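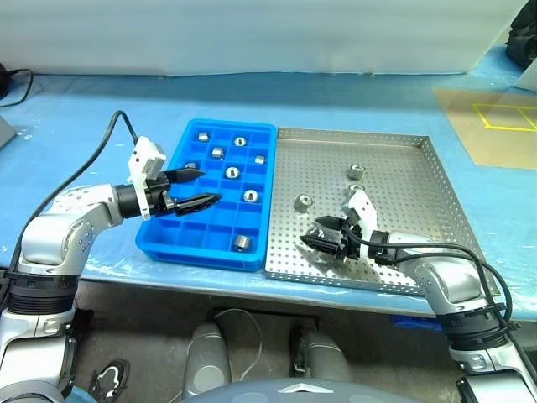 Two-arm kit from Tormont, moving small metal parts between the compartment tray and the steel one.

I bought the Tormont kit for our workshop in Hamport and have used it since May to record demonstrations. We now have 551 episodes, all of the same task.

The arms are smooth and the thin fingers hold small round parts well. The recording software is less good. It saves each episode only when you press stop, so if it crashes you lose the take – I lost 16 like this before the update. Labelling failed takes is easy, and I advise to keep them.

Chia-jung Ho, my colleague, finds the left controller too stiff for long sessions. I agree, after one hour my wrist is tired.

The price was 2,735 pounds without the trays. For a small team I think it is fair. Four stars from me, and five if they repair the saving.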